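Dridine Co-op Server Guide » Section 4 » Moving Your Save to a Dedicated Server

Moving Your Save to a Dedicated Server

So you and your friends have been playing Dridine on one person's computer, and that person has had the nerve to go to bed. A dedicated server keeps the world running whether or not the host is awake, fed, or on speaking terms with the rest of you. This section covers moving an existing co-op save onto one. If you want to start fresh, skip to Section 5, where life is simpler and you own nothing.

You will need the Bolis server tool (Section 3), the original host's save folder, and an evening. The steps are the same on Windows and Linux except where noted.

Before you start

1. Have everyone log out of the world. Everyone. The player standing idle in the smithy counts.

2. On the host's computer, open the world and save by hand from the pause menu. Autosave is fine for ordinary life, but it skips anything you have in transit, including carts, rafts, and goats on ropes.

3. Quit to the desktop. Quitting to the main menu leaves the save file locked, and the copy you make will look perfect right up until you load it.

4. Find the save folder. In the game launcher, choose Settings, then Storage, then Open Folder. Your worlds are listed by number. The one you want is almost always the one with the most recent change date, unless you have a habit of starting new worlds to test things and forgetting them.

5. Copy the whole folder somewhere safe. A second drive is good. Your desktop is acceptable. The same folder with "copy" on the end is how Shewit Zeleke lost a cathedral.

CAUTION: Do not rename any file inside the save folder. The folder itself can be called whatever you like. The files inside it are found by name, and the server does not guess.

Converting the save

6. Start Bolis and choose Import World. Point it at the copy you made in step 5, never at the original.

7. Bolis will ask for a world type. Pick Shared if two or more people have ever built anything in it. Pick Solo only if you have been playing alone and calling it co-op.

8. Leave the Compress option off for now. It saves a little disk space and makes it a great deal harder to work out what went wrong.

9. Click Convert and wait. A small world takes as long as making coffee. A world with a working railroad takes as long as growing it. The progress bar sits at 99 percent while the map tiles are rebuilt, and closing the window at this point starts the whole job over.

Note: If conversion stops with "Unknown owner," one of the players in the save has deleted their account. Open the Owners tab, choose the blank entry, and assign its property to somebody still speaking to you.

Opening the server to your friends

10. In Bolis, open Network and check that the port is set to 2417. Change it only if something else on your machine already uses it.

11. Log in to your router and forward that port to the computer running the server. Every router hides this setting under a different name. Try Port Forwarding, Virtual Server, Applications, or, on one model owned by Benoît Hoarau, Fun.

12. Set a password. A server without one will be visited by strangers who want to show you what they can do with lava.

13. Set the player limit. The most Dridine allows is nine, and the server holds a slot for the administrator, so plan on eight guests or demote yourself.

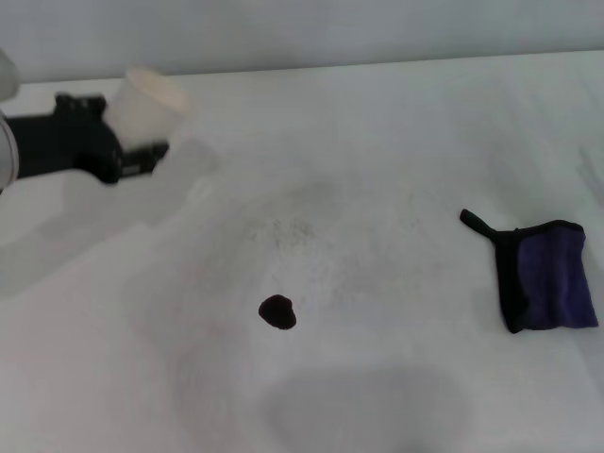

A white cup held at a tilt over the tabletop.

14. Start the server and wait for the line "World ready" in the log. Several earlier lines also contain the word "ready." They are referring to themselves.

15. Have one friend join before you invite the rest. Ask them to open a chest, walk through a door, and check their inventory. If all three work, let the others in.

Player characters

Characters do not live in the world save. The first time each player joins, the server asks their own computer for the character file and keeps a copy. From then on the server's copy wins. Anyone who plays somewhere else in the meantime and comes back with better boots will find the boots gone.

The original host is a special case, since the game stores the host's character as "Player Zero" and a dedicated server has no such person. To fix this:

16. Have the host join once and create a throwaway character. Looks are unimportant. Name it something you will recognize in a list.

17. Stop the server. In Bolis, open Characters and select both Player Zero and the throwaway.

18. Choose Merge, with Player Zero on the left. The character on the right is overwritten. Read that again before you click.

19. Restart the server and have the host rejoin.

CAUTION: Merging the wrong way around leaves you with a level 1 nobody holding a torch. Restore your copy from step 5 and begin again at step 6.

Memory and performance

The default allowance is enough for four players and a modest village. Add 700 MB if you run the Alemneh weather mod, which simulates each cloud individually for reasons its readme describes as personal. Worlds with more than 170 tamed animals will stutter at dawn, when all of them wake up and look for breakfast. You can raise the memory again, or you can have a difficult conversation with whoever runs the farm.

Set the server to restart itself once a day at an hour when your group is asleep. For groups spread across time zones, 5:00 a.m. for the person who complains most is traditional.

Nosolano rental servers

If you rent from Nosolano instead of running the server at home, skip steps 10 and 11. Upload the converted world as a single zip through the control panel, then press Apply. Pressing Save stores your settings and does nothing else with them. Linux hosts are case sensitive, so a world folder named "Home" and a setting that says "home" will get you a brand new, empty world with very nice grass.

Next: Section 5, Starting a New World on a Server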